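Ticket 1280: WLAN-Regalschalter Fultari verliert nach Router-Neustart die Verbindung
Standort: Ondwood, Lager und Ausstellung
Status: gelöst
Eröffnet: 7. September 2021

Fehlerbild
Nach jedem Neustart des Routers meldet sich der Schalter nicht mehr im Netz an. Die Status-LED blinkt dauerhaft orange. Abhilfe schafft bisher nur das Trennen vom Strom. Andere Geräte im selben Funknetz verbinden sich ohne Eingriff. Im Router-Protokoll steht zu jedem Versuch Fehler 121 (Zeitüberschreitung bei der Adressvergabe). Der Raum ist mit weißen Regalen eingerichtet.
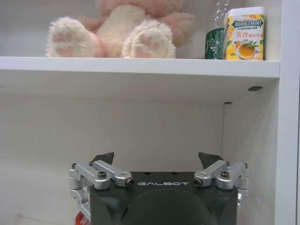

Support Blackburn: Bitte Firmwarestand und Kanalwahl mitteilen. Fehler 121 tritt auf, wenn der Schalter seine Anfrage stellt, bevor der DHCP-Dienst bereit ist. Ältere Firmware wiederholt die Anfrage nach 2.000 ms genau einmal und bricht dann ab.

Rückmeldung Ondwood
Firmware 1.4, Kanalwahl automatisch, 2,4 GHz. Der Router vom Typ Eker startet den DHCP-Dienst erst nach dem Funkmodul. Abstand zum Router und Signalstärke sind unauffällig, ein Versuch direkt neben dem Router brachte dasselbe Ergebnis. Repeater ist keiner im Einsatz.

Durchgeführte Schritte
1. Kanal fest auf 6 eingestellt, Router neu gestartet. Fehler unverändert.
2. Schalter auf Werkseinstellung gesetzt und neu angelernt. Verbindung steht bis zum nächsten Router-Neustart. Die Regale blieben dabei eingeräumt, die Keks-Kissen liegen weiter im obersten Fach.

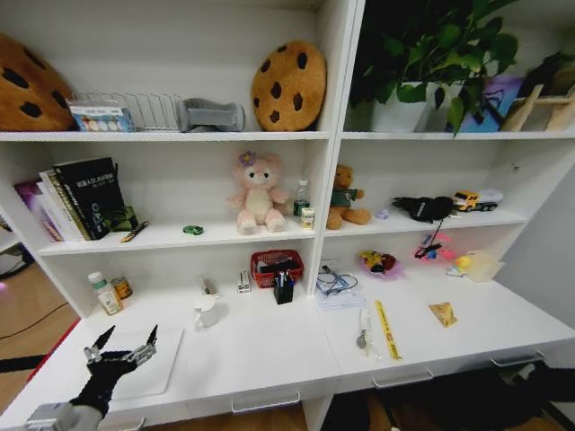
3. Feste IP-Adresse im Schalter eingetragen, DHCP im Schalter abgeschaltet. Schalter meldet sich nach Router-Neustart selbsttätig an.
4. Firmware 1.6 eingespielt, DHCP wieder aktiviert. Anfrage wird jetzt alle 500 ms wiederholt, bis eine Adresse vergeben ist. Drei Neustarts ohne Fehler.

Schritt 3 wurde nach dem Update zurückgenommen. Im Router ist die Adresse nun über die MAC reserviert. Zeitpläne mussten neu angelegt werden, die Gruppenzuordnung blieb erhalten. Im Ausstellungsregal mit Büchern und Topfpflanze wurde nichts umgestellt. 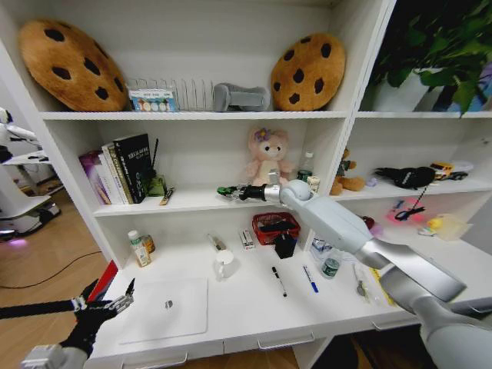

Muss die Kanalwahl nach dem Update fest eingestellt bleiben?
Die Automatik kann wieder eingeschaltet werden, der Kanal hatte auf den Fehler keinen Einfluss.

Nächste Prüfung im Oktober, zusammen mit dem Router-Update. Ticket geschlossen.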